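Postharvest Handling of Citrus
Unit 4 handout: External grading of limes
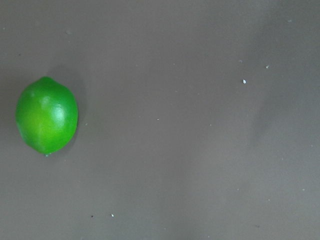 Efthymia Rallis
Lecturer, Produce Quality and Storage

4.1 Scope

This handout covers visual and manual grading of whole limes before packing. Juice yield and acid measurement are treated in Unit 5. Students should have read the section on peel anatomy in the Pokness course reader, pages 63 to 71, before the lab.

4.2 Peel structure

The outer colored layer (flavedo) contains the pigments and the oil glands. The white layer beneath it (albedo) is thin in limes compared with oranges and gives little protection against bruising. A natural wax film covers the flavedo and slows water loss. Washing removes part of this film, and most packing lines apply a replacement coating after drying.

4.3 Color

Green color in the peel comes from chlorophyll. As chlorophyll breaks down, the peel moves toward yellow. Grade on the whole surface and turn the fruit at least once. A single fruit is seldom one even green; the lime at the head of this handout is yellower over the center and left and a darker emerald along the right side and bottom. Variation of this kind is recorded as "graduated" on the score sheet. A distinct yellow patch with a clear boundary is recorded separately, under "ground spot."

Highlights are a common source of error. A pale reflection on a waxy peel can be read as bleaching. Rotate the fruit under the lamp: a reflection stays with the light, a blemish moves with the peel.

4.4 Shape

Most commercial limes are oval, with some narrowing at both ends. The stem end carries the button or its scar. The blossom end often has a small nipple, and its size varies with cultivar and crop load. Measure the long axis from end to end, including the nipple, and the diameter at the widest point. Record both in millimeters.

4.5 Background and lighting

Grade on a matte gray surface. White boards make the peel look darker than it is — glossy ones add reflections. Use one broad light source and keep it in the same position for the full session.

4.6 Lab data set

The Hallar set contains 3,893 graded fruit from one September harvest. Each group will receive a subset of 112 records and regrade 22 of them without seeing the original scores. Report agreement by category, then overall. Disagreements of more than one grade should be listed with the record number.

Questions about the score sheet go to Gerasimos Mavromatis in the produce lab. Completed sheets are due by Sun 31 January.

Reading for Unit 5: Dimitriou reader, chapter 6, sections on titration and soluble solids.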